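5. Recording hand-held demonstrations

This section covers the two-handed recording procedure for the Pulix hand-held gripper pair. It assumes that both units are charged, that the pads are fitted (section 3) and that the receiver is paired (section 4). For single-unit recording, follow the same steps and leave the second unit switched off at the receiver.

5.1 Choosing the work area

1. Select a table or counter that the operator can reach across without leaning. Working height should be between the hip and the elbow.

2. Place the source area and the target area side by side. If a box or tray is used, set it flat and push it back far enough that the finger linkages clear the near wall when the fingers are fully open.

3. Use everyday items of mixed size and stiffness. Soft items such as pouches and sealed packages may be mixed with rigid tubs and blocks in the same session.

4. Check the light. Daylight is acceptable and may be combined with room lighting. Direct sun on the work surface is not acceptable, as it can saturate part of the view and degrade tracking.

5. Leave patterned cloths, printed curtains and labels where they are. Fixed visual detail helps the tracker. A plain white table against a plain white wall is the most common cause of error P4 (see section 8).

NOTE: Hanging fabric is permitted behind the work area provided it is still. Close the window and switch off fans before recording. Moving fabric that takes up a large share of the view will be read as movement of the gripper.

5.2 Checking the fingers and pads

1. Hold the unit level and squeeze the trigger to its stop. The two pads must meet along their full length.

2. Release the trigger. Both fingers must return to the open position without sticking.

3. Inspect the round pins at the joints of each finger. A pin that stands proud of the linkage must be pressed back before use.

4. Wipe the pads with a dry, lint-free cloth. Do not use alcohol or glass cleaner on the pads.

5. Repeat for the second unit.

CAUTION: Keep fingertips, hair and loose sleeves away from the linkage when squeezing the trigger. The elbow joints move outward as the pads close.

5.3 Calibrating the opening width

Calibrate the width once per session, and again whenever pads are changed.

1. Press and hold the side button until the status light turns amber.

2. Release the trigger completely and wait for one tone.

3. Squeeze the trigger to its stop with nothing between the pads and wait for two tones.

4. Release the trigger. The status light turns green when the values are stored.

If the light returns to amber, the two readings were too close together. Check for debris at the elbow joints and start again from step 1.

5.4 Recording a transfer

1. Hold both units above the work area with the pads open. Press the record button on the right-hand unit. Both status lights turn blue.

2. Remain still until the tone sounds.

3. Approach the item with the pads open and the item in the gap between them. Align the pads with two opposite faces where the shape allows.

4. Close the pads until the item is held. Do not continue to squeeze a soft item after it is secure. Excess squeeze is stored as part of the demonstration and will be repeated in playback.

5. Lift clear of the neighboring items before moving sideways.

6. Lower the item into position and open the pads fully before withdrawing.

7. Return to the starting position and press the record button again to end the take.

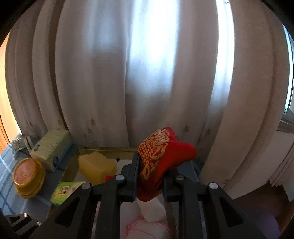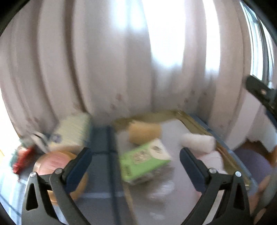
Pads closed on a red pouch (first view) and open with a green package between them (second view).

8. Wait for the green status light before beginning the next take. A take ended while the light is still blinking will be saved without width data.

NOTE: Move at an even speed. Brief blur is tolerated by the tracker, but a fast sweep from one side of the table to the other can split the take into two files. If this happens, discard both files and record the transfer again.

NOTE: The second unit may enter the view of the first. No masking is needed. Avoid holding one unit directly in front of the other for longer than 4 seconds.

5.5 Handling soft and irregular items

Fabric items. Grip through the thickest folded part. Embroidery and raised stitching may be gripped directly, but check the pad surface for pulled threads after each session.

Sealed packages. Grip across the narrow direction. A package gripped at one end will swing, and the swing makes the release position difficult to reproduce.

Round tubs. Grip below the rim. If the tub is wider than the maximum opening, use both units, one on each side, with the pads closed.

Netting and open trim. Do not grip by the trim. Threads can enter the gap behind the pad and stop the finger from opening.

5.6 Number of takes

Record at least 10 takes of each transfer before training a playback task. For items that deform when held, 100 takes are recommended. Change the starting position of the item between takes and rotate it by up to 90 degrees. Keep the target area in the same place until the set is complete.

The Aguiar desktop software groups takes by session name. Use a new session name whenever the table, the container or the lighting is changed.

5.7 Reviewing and exporting

1. Place both units in the dock and open Aguiar.

2. Select the session. Takes marked with a yellow bar have tracking gaps and should be played back before they are accepted.

3. Confirm that the width trace falls once at the grip and rises once at the release. Additional dips indicate a slipped or repeated grip.

4. Delete rejected takes, then select Export. Do not remove the units from the dock during export.

Exported sets can be loaded on any Brovach arm with controller software 4 or later. Loading is covered in section 6.

Section revised March. Text: Tianyou Zhong. Technical check: Ataahua Pryor.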